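Aprender a cocinar en otro idioma

Hace cinco años que vivo en Estley y todavía hago la lista de la compra en dos lenguas. Las verduras las escribo en español, las especias no. Creo que uno aprende primero las palabras de lo que come cada día, y las otras llegan más tarde o no llegan. 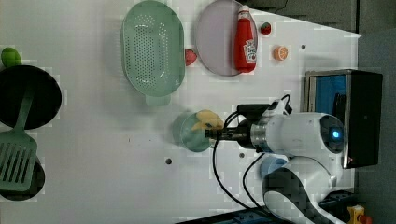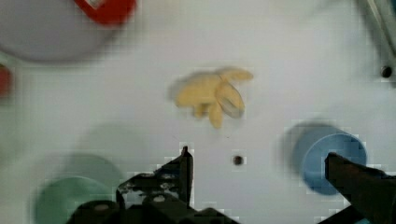
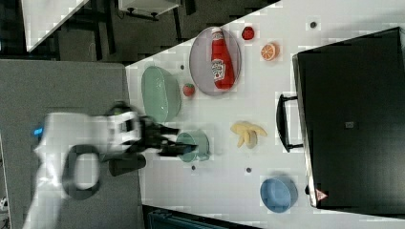

Ketchup, un tomate y una fresa, en la foto de arriba.

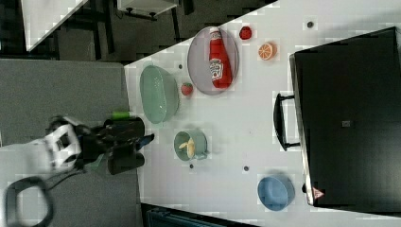 Mi primera dificultad fue el verbo "sofreír". En mi diccionario la traducción era la misma que para "freír", y por eso mis primeras lentejas tenían la cebolla casi negra. Las comí igualmente, durante dos días. Después compré un libro de segunda mano de la editorial Cirnaretti, que tiene 668 páginas y ninguna fotografía. Al principio me pareció una mala compra. Ahora pienso que me obligó a leer despacio y a buscar cada palabra: rehogar, escaldar, ligar, reposar.

También me costó entender las cantidades. Un "chorrito" de aceite, una "pizca" de sal, arroz "el que admita". En mi país las recetas dicen los gramos, y si no los dicen, una persona se pone nerviosa. Yo me pongo nerviosa todavía.

Lo que más me gusta es comprar en la tienda Nedelcu, donde tengo que pedir las cosas en voz alta. En el supermercado se puede pasar 40 minutos sin decir ni una palabra, y así no se aprende. La semana pasada pedí "un manojo de perejil" y me salió muy natural, sin pensar antes la frase en mi cabeza. Volví a casa muy contenta con mi perejil, pero había olvidado los huevos.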